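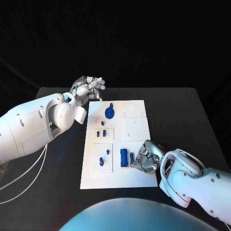 Ellwood Quilters will not put its name on Plumia, the pre-washed cotton line that Ternell says will never bleed, fade or shrink. The group, which meets in Sandelon, was asked in December to endorse the fabric for its spring workshops. It asked for a box of yardage first. "Never" is a big word in quilting, and anyone who has pulled a red and white quilt out of the washer and found a pink one has heard it before. The test was kept plain. Dark pieces were sewn to light ones, because a bleed shows best where the contrast is strong, the way a white board stands out on a dark gray tabletop, and the patches were then washed the way people wash quilts at home.

In all, 304 patches were cut and sewn in pairs. Half went through 10 warm washes with ordinary detergent. The other half were washed cold. No color-catching sheets were used, and nothing was soaked in vinegar or salt beforehand. Ellwood does not believe vinegar or salt does much for modern cottons in any case, but that is an argument for another release.

The results were mixed, and the group would rather say so than be quoted on a hang tag. Most of the blues, greens and browns held up fine. The reds did not. Two of them, sold as Brick and Cherry, left a visible tint on the white beside them in the first warm wash. Brick went on doing it after that. Cherry settled down, but the white next to it stayed pink.

"Most of our reds behave" is a fair thing to print on a bolt. "Never bleeds" is a different claim, and Ellwood could not make it match what came out of the machine.
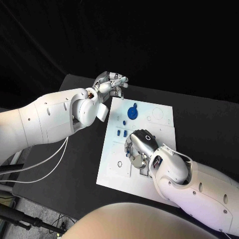
Freya Garside thinks the group is being too hard on the fabric. She told the meeting that she has used Plumia in baby quilts, washed them warm with everything else, and had no trouble at all. In her view any quilter who puts a deep red next to a bright white should test it at home, whatever the label says, and a line that gets most of its colors right deserves some credit for it.

Ellwood takes the point about testing at home. It would only ask why a quilter should pay extra for pre-washed cotton and then have to wash it again. Plumia costs $2 more a yard in the Sandelon shops than plain cotton of similar weight. On a bed quilt with 8 yards in the top and binding, that adds $16, and the buyer is still standing over a sink with a scrap of Brick and a paper towel.
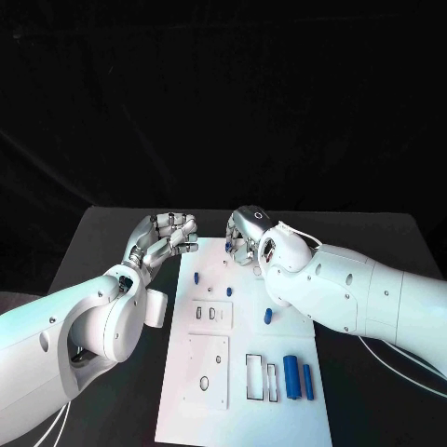

Shrinkage was the other question. Ternell's flyer says "zero shrink," with no mention of water temperature or dryer heat. In cold water and air dried, the patches stayed close enough to size that the group would not argue. After warm washing and a hot dryer they drew in, more along the length of the fabric than across it. It was a small change on a patch and would be a bigger one on a long border. A quilter who mixes Plumia with cotton from the stash, trusting that one will stay put, may end up with a wavy edge.

Ternell was sent the results and the washed patches. The company replied that home machines vary and that it stands by its own testing. Ellwood asked to see that testing and has so far received a second copy of the flyer.
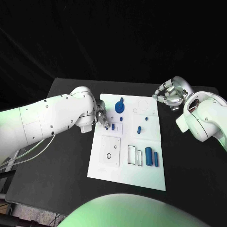

Work board with blue parts and outlined slots, black curtain behind.

"I would like it to be true, I really would," said Brenda Bloxham, who ran the warm washes for Ellwood. "I have a closet full of red fabric I'm scared to use. But I'm not going to tell a beginner it's safe when I've got a pink patch in my hand."

The group has not told anyone to stop buying Plumia. Members are free to bring it to the spring workshops, and the blues in particular are handsome and press well. Students using Brick or Cherry will be asked to wash a test patch at home before the first class.

The washed patches will be out on the back table at Ellwood meetings in Sandelon through the spring, pinned in pairs with unwashed cuts beside them. Visitors may handle them. Other groups that have run their own wash tests on Plumia, with any result, are invited to send in their notes along with the detergent and the water temperature they used.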